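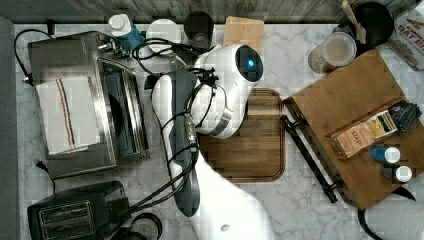

Siyabonga Shabalala replied that the tea and cereal should stay out where people can reach them, and that his objection was to the toaster oven, which takes up too much of the worktop.

Domenica Kaufmann (chair) asked for this to be noted with the other comments on item 2.

2. Shared kitchen, Bristum
Agreed: tea boxes and packets to go on one tray. Jars stay at the back by the utensils. Boards to be wiped and stood up after use — Palesa Magagula to put up a note. The toaster oven stays where it is until July. Tea towels not to be left on top of it.

3. Kitchen fund
Balance stands at 60. Aatos Huttunen has spent 27 on tea, oats and two new towels. Receipts passed round and accepted.

4. Any other business
Thabiso Matlala asked who orders the washing-up liquid. Palesa will do it for now.

Next meeting: date to be set by email.

Search minutes Go

Related
Kitchen rota
Minutes, July
Fridge shelves — who has which

Contact the house group | © Bristum | Back to top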